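Vamos lá, thread sobre um assunto que rende pouco like e muita dor de cabeça: regras de convivência com braço robótico em bancada pequena. Café na mão e bora 🧵

Passei boa parte de janeiro reescrevendo o procedimento interno aqui da Stument. O antigo tinha 70 páginas e ninguém lia (eu incluso, confesso). O novo tem 4 e cabe numa pasta pendurada na porta.

Primeira regra: velocidade reduzida sempre que tiver gente ao alcance do braço. Sempre! "Mas é só um ajustezinho" – é justamente no ajustezinho que a mão fica no caminho.

Segunda: botão de emergência testado no começo do turno, apertando de verdade. Olhar pra ele e achar que está bom não vale como teste.

A Mitali Kumarasinghe, que veio da Sumumex, me convenceu a incluir uma coisa que eu achava frescura: anotar toda parada inesperada, até as bobas. Já temos 1.459 linhas na planilha e mudei de ideia lá pela segunda semana.

Foi dali que saiu a regra dos cabos, aliás. Boa parte das paradas bobas era cabo enroscando ou puxando conector.
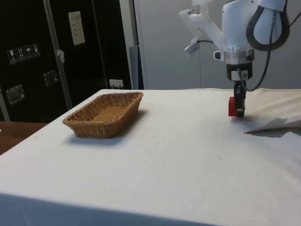
Cabo de braço precisa de folga, e a folga tem que ser conferida na posição mais esticada do programa, com a garra carregando a peça. Olhem a curva em U do cabo preto grosso, junto da carcaça branca, e o mais fino que sai do punho e vai pro fundo da mesa: são 2 trajetos diferentes, então são 2 conferências no checklist. Gosto também de deixar área livre entre a peça e o destino, como esse pedaço de pano entre o bloquinho vermelho e a cesta.

E pano na bancada, pode? No nosso procedimento pode, desde que alguém passe a mão e alise antes de rodar. Dobra alta perto da garra, para e arruma.

Quem usa o checklist da Hurkon: dá pra adaptar fácil, só falta nele a parte dos cabos. Se alguém tiver uma versão boa pra célula com 2 braços, me manda, que essa eu ainda não escrevi – e o pessoal da Goh já está me cobrando 😅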